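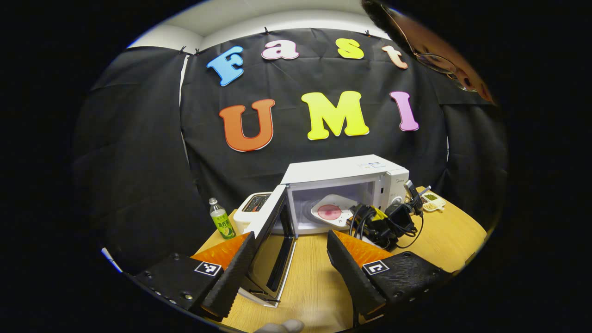 The microwave job, seen from the hand-held gripper. Foam letters by the hosts.

Open day at Clisance, 2021-07-22. Thread, typing on the bus so bear with me

1/ Went in expecting big arms behind cages. First table I got to was a microwave, a toaster and a hand-held gripper you just pick up and use. Queue of kids and one very keen grandad.

2/ The idea – you do the job yourself with the gripper, door, plate, whatever, and the recording goes towards teaching an arm. Keyvan Vahidi ran the table and said they have 2,770 goes at kitchen jobs so far. Want 3,000 by October.

3/ Microwave door is harder than you'd think. You've got two fingers with orange pads on the tips and no feeling in them at all. I went in too low, twice. Keyvan very patient. "Slower, and come at it from the side"

4/ The square black and white markers on the fingers are so the software can tell how far apart they are. Asked if you could do it without them. Long answer, lost me halfway.

5/ Plate with the red-pink spot in the middle is the one to go for if you get a turn. It sits at a bit of an angle, so look before you grab. My nephew didn't look.

6/ Next room was Vustero, the sorting line. Louder, more of a crowd, less to do with your hands. 315 parcels in the time we stood there acording to the screen. Good for ten minutes.

7/ Skipped the Takix talk, room was full. If anyone got in please tell me what they said about prices.

8/ Ellis building is where the tea is. Go early, they'd run out of everything but shortbread by two. Lifts are slow, stairs are round the back past the bike racks.

9/ Someone asked about jobs – they do take people on with no coding for the recording work, Keyvan said to ask at the front desk and leave an email. Forms were on the left as you go in.

10/ Sign in sheet was on 1,816 when we left, no idea if thats just today or the whole week. My stop, more later if I can find the leaflet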